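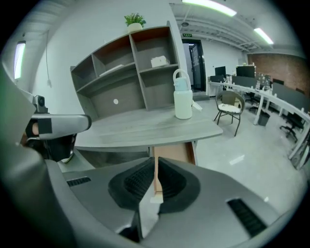

Wooden block held upright between the fingers of one gripper, second gripper at left. Desk station, Skallness open day.

Skallness Open Day Recordings

Short recordings made with hand-held grippers during the open day at the Skallness workshop. Visitors picked up the tools and moved small objects at a desk while Gilmar Godoy ran the station and Tarcísio Quintana handled the files.

Contents

The release has 743 episodes from 8 visitor groups. Each episode has two video streams, one per gripper, plus finger opening width and a text label for the task. Episodes where the visitor stopped partway are kept and marked "partial" in the label file.

Tasks

block_stand: pick up a wooden block and set it on end
block_pass: pass a block from one gripper to the other
block_return: put the block back at its start point

Most groups began with block_stand. Block_pass was harder for people using the grippers for the first time, and it has the most partial episodes.

Folders

osa/ - morning groups
magalhaes/ - afternoon groups
labels.csv - one row per episode
splits/ - train and test lists, divided by group so that no visitor is in both

The folder names are our names for the two sessions and have no other meaning.

Known problems

Left and right streams in magalhaes/ can be out of step by 2 frames. Use the timestamps to line them up, not the frame index. Finger width was not zeroed between groups, so compare values within a group only.

Visitors talked through most of the demonstration. Audio was removed before release.

Changes

12 Dec 2021 - first release
Next - corrected timestamps for magalhaes/, tracked as issue 3276 on the Gaderar board

Send label errors to Tarcísio with the episode number.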